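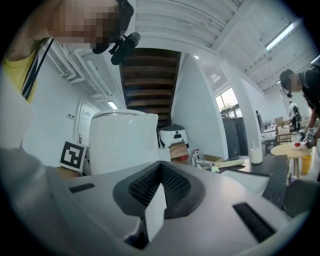
White is a family, according to Remedios Macaraeg, and like most families it shouldn't be put in one small room under bright light. She has been selling bathroom fixtures in Sakley long enough to have watched marriages wobble over a basin, and she told me this while I held a tile up to a window and claimed I could see green in it.

I could see green in it. I had been looking at white things for seven weeks by then and could see green in milk.

My problem began with a cracked sink. A cracked sink is a modest misfortune, and a sensible man replaces it and goes back to his life. I replaced it with one that the Sodora catalog called Alpine, and on the first morning I stood there with a toothbrush in my mouth and noticed that the toilet, which had never given me a moment's trouble, was now the color of an old piano key. It had not been that color the day before. The sink had done it.

So the toilet had to go. The new one came from Ruotsalainen and was described as Pure, a word I took at face value. Pure and Alpine stood at opposite ends of a very short room and disagreed. One was a little blue. The other was a little pink, or was made pink by the blue one, or by the bath mat, which I threw out.

The trade has its own explanations. Glaze goes on in batches and the batches differ. Seats are usually made of something else altogether, so a seat and a bowl sold in the same box can part ways under a warm bulb. Then there are the names. I collected them for a while on the back of an envelope: Chalk, Cotton, Swan, Arctic, Studio, Soft, Softer. Jastalley, whose brochure runs to more adjectives than the average wedding speech, offers a white called Quiet. I asked on the phone what made it quieter than their regular white and was put on hold, with music.
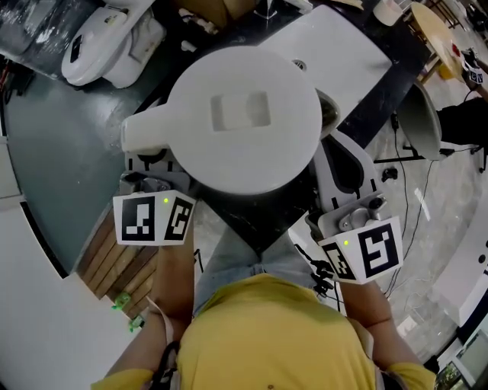 It wasn't always like this. My grandparents had an avocado bathroom, fixtures and all, and I don't believe either of them spent a minute wondering if the tub was the same avocado as the bowl. If you commit to avocado you have bigger questions to answer. My parents had pink, with black trim, and were the envy of two streets. Then at some point everybody lost their nerve and went white, on the grounds that white goes with everything. White goes with everything except white.

Macaraeg's advice to customers is to buy the whole room at once from one maker, and failing that to buy a dimmer. Her own bathroom, she admits, contains three whites and a beige. I asked how she stands it. She said she goes in, does what she came to do, and leaves. I wrote that down and underlined it, and then went home with two more tiles.

My wife had views too, and they were shorter. She pointed out that I'd never once complained about the old sink, crack included, and that our guests tend to face the other way. She also asked that I stop carrying the toilet lid out to the porch to look at it in daylight, as the neighbors had started waving in a different manner.

The tiles are up now. In May the sun gets around to that side of the house, and for a little while in the late afternoon everything in there turns the same yellow - sink, toilet, tiles, the lot. I've moved my shower to a quarter past five. The grout, I'm told, comes in Ivory or Bone, and I have until the end of the week to choose.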